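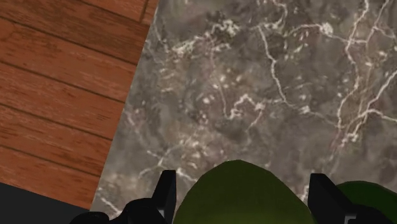 **Ticket 167 - la commande Undmont reste bloquée sur « en préparation »**

Bonjour à l'équipe Trustow,

Je reviens vers vous parce que ma synchro de stock fait encore des siennes ! Je gère la petite boutique en ligne Setiawan (carrelage, plans en marbre, parquet) et depuis la mise à jour de mai, les commandes qui partent de l'entrepôt de Prernorham ne changent plus de statut. Le client reçoit bien sa facture, mais pas le mail d'expédition, et moi je passe mes matinées au téléphone...

Ce que j'ai déjà essayé :

- vider le cache et me reconnecter - aucun effet
- régénérer la clé API, puis relancer la synchro à la main : 53 commandes passées d'un coup, j'ai crié victoire un peu vite
- désactiver le module de promos (je n'y croyais pas trop)

Le lendemain, rebelote. Dans le journal, j'ai 9 fois la même ligne :

`Erreur : délai dépassé (30 s) - file expéditions`

**Mise à jour, 14 h 20**

Lorraine Hinds, de chez vous, m'a fait regarder les références produits et bingo, il y avait une espace en trop à la fin de celle d'Undmont (merci le copier-coller depuis le tableur). Je l'ai enlevée, j'ai relancé, et la commande est passée en « expédiée » dans la foulée !

Par contre les anciens mails ne sont toujours pas partis. Est-ce que vous pouvez les renvoyer de votre côté, ou je dois rouvrir chaque commande ? Je laisse le ticket ouvert en attendant.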